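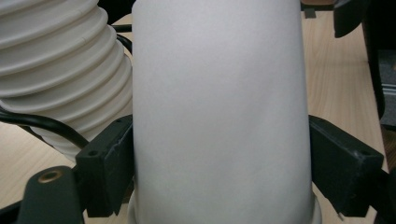 The grip, both fingers on the white cylinder.

Glenys Craddock had washed up in that kitchen for longer than she cared to say, and she watched the Drindo's two dark fingers press in on the smooth white thing the way she'd once watched her grandson hold an egg - with her own hands half out, just in case.

"Can it do the dishes yet, love?" she asked.

"Up to 11 minutes a cup," said Taha, colouring a little.

"Well," said Glenys warmly, and put the kettle on for them both.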